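Staff Forum > Facilities > Kitchen supplies, Deledholm office

c_khoury
Effective in December, the kitchen will no longer stock bottled water. Employees are asked to use the filtered tap on floor 8.

dpearce
I must object. The tap is slow, and visitors from Norkov expect a bottle at their seat.

s.fogh
The order came to almost 1000 bottles a quarter. I support the change.

dpearce
The quantity is not in dispute. Visitors should be exempt.
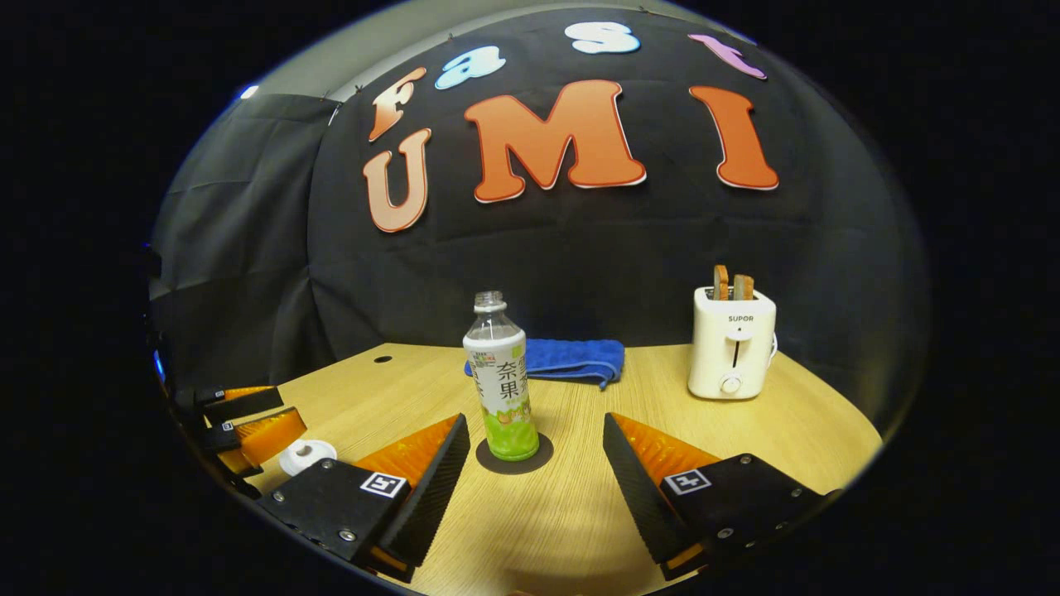

A supply of 50 for meeting rooms would be sufficient.

c_khoury
The request is noted. Please submit it on the usual form.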